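Home | What We Do | Drop-Off Hours | Jobs | Contact

Part-Time Textile Sorter and Folder, Durnside Cloth Library

We are looking for a patient, cheerful person who likes handling fabric to join us at Durnside, where we take in donated cloth of every size and send it back out to schools, quilting groups, theater workshops and anybody else who can put it to good use. If you are the sort of person who can't walk past a remnant bin without stopping for a rummage, we would very much like to hear from you!

The job is 10 hours a week, spread over two mornings or three shorter afternoons, whichever fits better around the rest of your life. We have a shelf space problem (a happy one, mostly) and a great many small pieces that need to be looked over, smoothed out, folded and put where the next person can find them. Small pieces are the heart of the work. Big lengths of curtain fabric more or less take care of themselves, but a scrap the size of a handkerchief will slide down behind everything else if you let it, and it may be just the scrap that somebody has been hoping for.

You would start at the intake table, opening bags and pulling out anything that is torn past saving or needs a trip through the wash. From there the good pieces go to sorting, first by weight and then by color. We keep reds, pinks and purples together on the same run of shelves, and you will soon form strong opinions about where one ends and the next begins. Please bring those opinions with you, as we enjoy the discussion.

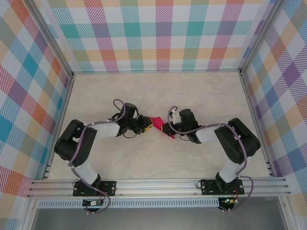
Folding comes next, and we do have a house way of doing it. Take the piece by two corners, give it a light pull so the edges come straight, and lay it down before you make the first fold. Fold in half, then in half again, and leave the folded edge facing out on the shelf. We will show you all of this in your first week and go over it as many times as you like. Speed comes with practice, and we would much sooner have a tidy shelf than a fast one.

Once a month we make up the Istent bundles, which are mixed packs of 28 pieces tied with cotton tape and sent to classrooms. In November we usually have 200 of them to get out the door, so we ask that you keep that month fairly clear of long vacations if you can.

You don't need to have worked with textiles before. It does help to have a good eye for color, to be comfortable standing for part of the morning (we have tall stools too), and to be able to lift a full bag onto a table. If you sew, knit or quilt at home, do tell us about it, because we love to hear what people are making.

Staff may take home a few pieces each month, and there is always coffee.

To apply, send us a letter of a page or less with your phone number and the hours that suit you, or drop it in at the front desk at 65 Holmgren Street. No resume is needed. Applications are open until May 30, 2026, and we will call everyone who writes to us, whether or not we can offer a visit.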